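Home News Campaigns Your area Get involved Contact

Search this site Enter keyword Go

Pharmacy supply bill reaches its second reading

Those of you who came along to the open evening in March will remember how much of the talk was about the pharmacy bill, and I promised I would write as soon as there was something to tell. Well, there is – it passed its first vote in the Dirnasley assembly by 38 votes to 31, which was closer than any of us would have liked, but a pass all the same!

If it becomes law, pharmacists will be able to hand out the contraceptive pill without a doctor's note, and women in the smaller places (Zestau comes to mind, where the surgery opens two mornings a week) won't have to lose half a day's pay over a repeat prescription. Wiebke Ruppert, who drafted most of it, has been wonderfully patient with all our letters.

Wolfram Lammers has put down an amendment that would keep the note for anyone under eighteen. We think that would be a great pity – those are the very people who find it hardest to ask – and Nele Weidemann has written a short reply to it, two pages, very readable, which we can post to anyone who would like a copy.

The second reading starts at 3 in the afternoon and the public gallery is open, so do come if you can, and bring a cushion, as the benches are hard.
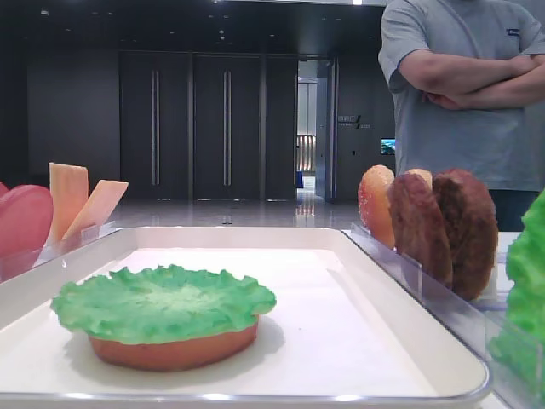
Writing to your member

A few lines in your own words are worth far more than a printed card. Say where you live, say how far it is to your nearest surgery, and ask plainly how they mean to vote. Karthikeyan Amin is happy to look over a draft.

Recent items
Skarkance clinic keeps its evening hours
Rosemarie Dreßler on thirty years of midwifery
Ersoy bus route and the hospital stop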